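The second handle is finished, so the pair now matches apart from the spring. Most of what follows concerns the linkage, which took three attempts, and the logging, which is still wrong in one respect.

For anyone who missed the August post: I am building two hand-held grippers. Each has a trigger, a pair of jaws and a camera mount, and each records how far the jaws are open while I pick things up and put them down. The recordings are meant to train the arm, which is still in pieces under the bench at Calimlim. The workshop is open on Thursday evenings and I can't print anything larger than a jaw at home, so progress comes in weekly lumps.

## Linkage

Version one used a single pivot per finger. It was strong and easy to print, but the pads rotated as the jaws closed and anything round was squeezed out forwards. Version two was a parallel linkage with press-fit pins. The pads stayed square to each other, but the holes wore oval within an evening.

Version three keeps the parallel geometry and changes the joints:

- metal pins, reamed holes, a washer on each side
- slotted arms, to save weight and to let me see whether a pin has begun to walk
- ribbed pads, replaceable without taking the finger apart

Lovely Layug suggested reaming the holes after printing instead of adjusting the model until they came out right. I had spent two evenings adjusting the model. Reaming took 33 minutes for both tools, including finding the reamer.

There is still a little sideways play at the tips. I measured it with the jaws half open, where it is worst, and decided to leave it. The next stiffer arrangement needs a wider body, and the current one only just fits my hand.

## Trigger and spring

The spring in the first handle came from a Prullport assortment and is slightly too stiff. After a long session I notice it in the forefinger. The second handle has a softer one, and its jaws are slow to return from fully closed. Neither is right. I have ordered an intermediate size and will fit the same part to both, as a difference in feel between the two hands is bound to show up in how I move.

## Logging

Jaw position is read from a small magnetic encoder on the trigger axis. The Kosetti board samples it at 200 Hz and writes a timestamp with each reading. Video is stored separately and the two are lined up afterwards.

The lining up is the weak part. Each board starts its clock at power-on, so I open and close the jaws sharply at the start of a take and match the movement by eye. It works, slowly. Aparecida Assunção has a script that looks for the first large change in the encoder trace and proposes an offset, and it gets within a frame or so on clean takes. If I fidget with the trigger beforehand it picks the fidget.

A hardware sync line would solve this. It would also mean a cable between my wrists, which I tried with a length of ribbon and disliked immediately.

## Takes

The current task is plain: small items, an open box and a low table. The items need to vary in shape and stiffness more than in size. Soft things are much harder than I expected. Fabric folds under the pads, and the encoder reports nearly closed jaws whether there is a thin fold between them or nothing at all.

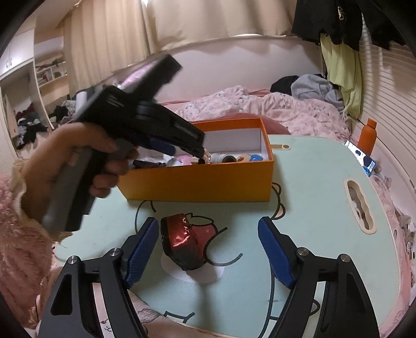 I therefore label every grasp by hand for now, as held, missed or dropped. The count stands at 1521 labelled grasps, and the fabric ones account for most of my arguments with myself. A fold that is held for half the lift and then slips is marked as dropped, even if it lands in the box.

Pad pressure would be a better signal. There is room behind each pad for a thin force sensor – the Brerkine strip is the right width – but the wiring has to cross two joints, and I have not found a route that survives repeated opening. A loop on the outside of the arm catches on things. A path through the slots gets pinched at full close.

## Next

Fit the matching springs. Rewrite the offset script so that it looks for two sharp closures in a row, which I am unlikely to produce by accident. Try the sensor wiring on a spare finger with finer cable, and cycle it on the bench before it goes anywhere near a complete tool.

The jaw files will go up once I have corrected the pin spacing, which is wrong in the drawing and right in the printed part.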